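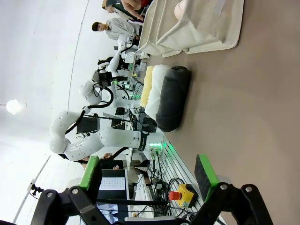 Clovcombe Common Room: Progress Report to the Oken Fund
2026-05-12

Thank you once again for your patience with us over a busy autumn. We promised you a proper update on the soft furnishings and seating part of the grant, and I'm afraid it has grown a bit longer than planned, as these things do when there are colours to discuss!

Seating

The large cream seat is in the room now. It's the fabric-covered one with the sloping sides that we wrote to you about in April, and I must say the cream sits very nicely with the taupe-brown floor (we did go back and forth on that, and the samples spent many weeks pinned up in the hallway). The delivery charge came to $226, a little under what we'd set aside.

A second seat in the same style is on order from Nivis. They have given us a wait of 32 days and we're hopeful they'll keep to it.

Cushions

We settled on a mixed set, and I'm very glad we did. The rounded beige one has gone on the cream seat, and the pale yellow, the white and the dark charcoal cylinder are for moving about as people please. The charcoal one is everybody's favourite for putting behind the knees, or under the neck, or wherever else a cylinder can be made to go. The yellow was the only one anyone argued over, and it stays. Total for cushions and spare covers, $312.

Cleaning has given us more thought than we expected. The pale covers will mark, there's no getting around it, so the spare set is in the same colours and we'll rotate them each fortnight. We've asked the Ho laundry for a quote on the big seat cover, which is too bulky for our own machine.

Where the money stands

After the items above we have $843 left in this part of the grant. The balance owing on the second seat will take most of it, and we'd like your okay to put whatever remains towards a washable rug, so there's something softer underfoot when the cushions are down on the floor. If you'd prefer it held over to the next round, that's no trouble at all.

Still to do

Confirm the delivery date with Nivis.
Choose between two greys for the rug.
Label the spare covers and find them a shelf.
Send you the receipts, which are scanned and only need putting in order.

With warm thanks from all of us at Clovcombe.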